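Subject: Re: [elldale-demos] how many towel examples do we really need?
Date: 1 November 2025

On the list, the Langlois end wrote:

> We have 435 towel episodes from the studio site and the policy still
> treats every roll like a fresh mystery. Before we pay for more, could
> someone at Lotley say what is in there? Half the labels just say
> "towel task". Also, is anyone checking where the hands are at the end
> of an episode? The last second looks different every time I open one.

I can answer most of this, having spent more of the week looking at towels than I planned to when I took the job.

"Towel task" covers 4 separate things: fold, roll, place, and press. They got one label because the drop-down menu had one label in it. I've asked for the menu to be fixed. In the meantime I'm splitting the old episodes by hand, and the split file will go in the Grulier folder under the same names as before, with a suffix.

On the hands - yes, they vary, and the instructions are to blame. The sheet says "finish with the towel in position." One person reads that and lets go. Another keeps both palms on the roll, fingers spread, until the stop tone. Both did what they were told. The model gets to learn that a finished towel either has hands on it or doesn't. 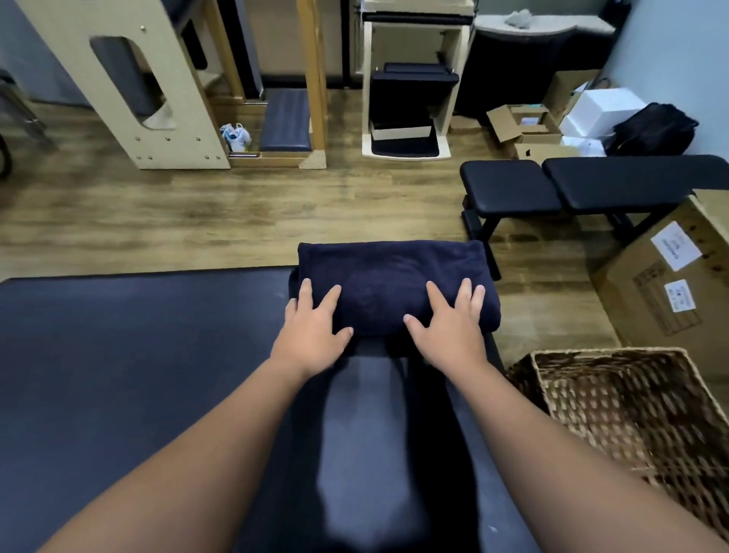

My vote is to treat the press as its own step with its own label, and to end the episode only after the hands have gone back to the near edge of the table. It adds 5 seconds per episode. I know what that does to the hourly rate and I've already had the email.

The other thing I'd raise is color. Navy towel on navy vinyl is a lovely look for a treatment room and a rotten one for anything trying to find an edge. I don't want to throw those episodes out, as real rooms do this all the time, but they shouldn't be most of what we have for rolling. Could Langlois send a box of towels in any color a person might notice? Stripes are fine. Ugly is fine.

Please don't tidy the rooms before recording. The Lotley sheet still says "clear the background" and I'd like that line gone. Cardboard boxes, baskets, exercise gear against the wall, leave it all. We tried a cleared room in April and got a model that did beautifully in cleared rooms.

As for the number, the plan says 3,000 episodes and I can't find anybody who remembers where it came from. I'd sooner stop, relabel what we have, retrain, and see which of the four steps is really failing. My money is on the roll. If it's the fold I'll buy the towels myself.

Split file should be up tomorrow, if the upload behaves.

- Elldale data desk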